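4.2 What the Packers Do Now
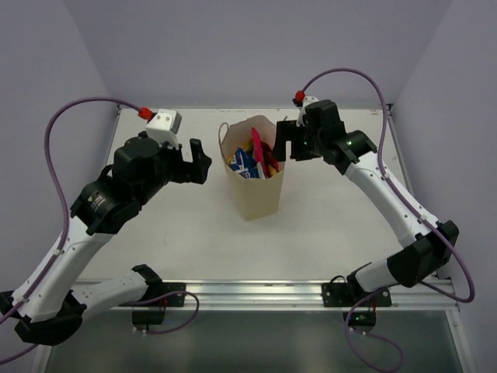

Before the two-arm cells came to the Ruvivdale site, a packer at Tremico filled gift bags and talked to the packer beside her. Both activities were skilled, but only one appeared in the job description. Of the 12 packers we interviewed, most described the new work as "minding": clearing jams, straightening handles, and waiting for something to need them. One told us she had been promoted to babysitter.

Management's figures covered bags per shift and left out the minding, which had no code in the Onbridge time system – packers logged it as "other." By March, "other" had become the largest category on the floor.

Figure 3. Two-arm cell with a paper bag of snack packets.

The effect on breaks was less expected. Packers had once covered for each other on a nod. Cover now had to be requested through a screen, and the screen, as Alaoui found in an earlier study, does not nod.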